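Toy Basket Check, Nuvier Playroom
Comments by Delwyn Kerslake, June round

I went through the mixed toy basket again this month, the wire one that lives on the green table, and I've written my thoughts beside each item the way Josiane Millet likes them, so whoever picks up the next round can see what I was thinking and not only a row of ticks. Bear with me, I do go on a bit!

1. Basket rim and mesh
OK. I ran a cotton glove all the way along the rim and down each side, and it didn't snag once. Last time there was a wire end sticking up at one corner; Gus Strickland filed it down and it has stayed smooth.

2. Basket weight
OK. It came to 11 pounds full on the kitchen scale. Our limit is 20, so there's plenty to spare, but please still lift it with two hands.

3. Small parts
Needs attention. Anything that fits in the tester tube goes up to the high shelf. The building blocks passed, even the smallest of them. I'd like a second opinion on the helmet (I couldn't decide whether the trim would come loose with a good hard tug, and my thumbs aren't what they were).

4. Soft toys, seams and eyes
OK with a comment. The tiger is holding up beautifully for a toy that gets so much love. I checked the seams under the arms and around the tail and found one loose thread, which I snipped. Both eyes are firm.

5. Rope toy
OK. No loops big enough for a little hand to get caught in. Tipene Goodwin asked if it could go in the wash, and it can, in a mesh bag on cool.

6. Spiky rubber balls
OK. Squeeze each one and look between the spikes for splits. The blue one takes the longest because the bristles are so long, and I'd rather you took your time over it.

7. Things that aren't toys
Needs attention. Drink cans and foil must come out before the children's session. Pull tabs are sharp, and so is the edge of a can once it gets stepped on. Recycling is by the side door.

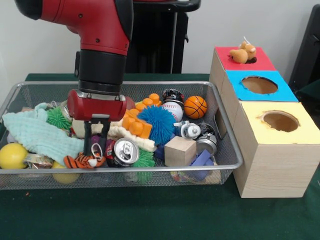
How often should the whole basket be emptied and wiped down?
Every 6 weeks, and sooner if there's been a cold going around. Take everything out onto a towel, wipe the hard toys with warm soapy water, and let them air dry for 120 minutes before they go back.

8. Cloths and knitted pieces
OK. Shake them out first, then look for pulled loops. Alby Quinlan has offered to mend anything that's starting to run, so leave it in the blue folder tray with a note.

Still open: second opinion on the helmet, cans and foil to recycling. Next check goes to Tipene.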